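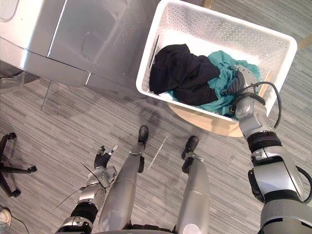 Is a gold savings plan with a jeweller worth it before the festival season?

Asked in Money & Saving

A jeweller in Barnbridge called Flurumier has a plan where I pay $40 a month for 11 months and they "gift" the 12th payment, as long as I take the lot in jewellery. My aunties all swear by buying gold on a lucky day and say I should have joined already. I'm not convinced. The girl at the counter couldn't tell me what price per gram I'd get at the end. Has anyone gone through one of these to the finish? I have to let them know by Tuesday.

2 people found this question useful 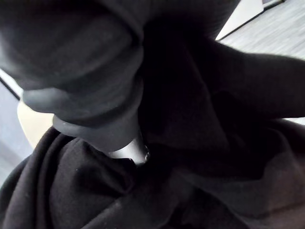

Answers

Answer 1 (marked helpful)

I'd want three things on paper before handing over a cent: the making charge, whose gold price they use on the day, and what happens if the shop closes. A free month is worth $40 to you. A making charge can swallow that on one bangle. I did a similar plan elsewhere, paid $478 all up with the odd fee, and the chain I picked weighed 6 grams less than I'd worked out from the market price when I signed. Part of that was gold going up, and part of it I never got a straight answer on.

Also ask if you can take a plain coin or bar. If they say jewellery only, you know where the profit is.

Answer 2

just buy on the day, gold always goes up

Answer 3

"Always" is doing a lot of work there. My parents bought at a peak and waited years to get back to even. I also looked at Bitberg, the app that sells you digital gold in bits. Minimum to get a real coin posted out was $800, and I couldn't find who holds the metal. If it's for luck, buy something small you'd wear. If it's savings, a boring bank account lets you have your money back.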